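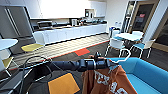
Setting Up a Decision Log for a Town or County Department

A decision log is a running record of what was decided, by whom, under what authority, and when it takes effect. It does not replace minutes. Minutes record a meeting; the log records decisions, many of which are made outside meetings by staff using delegated powers.

The steps below assume a spreadsheet or a simple list tool. Departments already using Tever or Hamdy for case files can build the same columns there.

Before you start

Get a current copy of the scheme of delegation. If the copy on the shared drive has no adoption date on it, ask the clerk for the adopted version. Every entry in the log will point to a line in this document.

Agree on who owns the log. One person edits the structure. Others add entries.

Step 1. Set the threshold

Decide what counts as a decision worth logging. A workable rule for most departments:

Any spending commitment over the department's purchase limit
Any change to a published service standard, fee or opening time
Any waiver of a procedure
Any decision a resident or contractor could appeal

Routine approvals such as leave and stationery stay out. When the public works office in Fallia logged everything, it had 637 entries by the end of July and could not find the ones it needed. After the threshold was applied, 48 remained.

Step 2. Create the columns

Use these, in this order:

Reference number
Date decided
Decision (one sentence, starting with a verb)
Decided by (job title, then name)
Authority (section of the scheme of delegation)
Options considered
Effective date
Review date
Link to supporting papers

Keep the reference number plain. Department code, year, sequence. Do not encode the subject in it. Subjects get renamed – the number should not have to change.

Step 3. Write the entry

Enter the decision within 4 working days. The "Decision" field should make sense to a reader who was not there.

Poor: Parking discussed, agreed to go with option B.

Better: Extend free parking on Zurell Street from one hour to two, weekdays only.

The "Options considered" field can be short. Two lines are usually enough. If only one option was looked at, write "None" and leave it.

Step 4. Handle confidential items

Do not leave them out. Log the reference number, date, decision maker and authority, and put "Restricted" in the decision field with the legal ground for withholding it. The full text goes in a separate file with limited access. Check the ground with your attorney before the first such entry.

Step 5. Corrections and reversals

Never overwrite an entry. To correct a typing error, add a dated note in the same row. To reverse a decision, create a new entry and quote the old reference number in it. Mark the old one "Superseded by" and the new number.

Step 6. Monthly check

The log owner reads the month's entries against the payment run and the meeting minutes. Look for payments with no matching entry, and for entries with an empty authority field. Return these to the decision maker by name. An entry with no authority listed stays open until it is fixed.

Export a read-only copy after each check and file it under your records retention schedule.

Page maintained by Theresia Aigner. Last revised 27/08/2023.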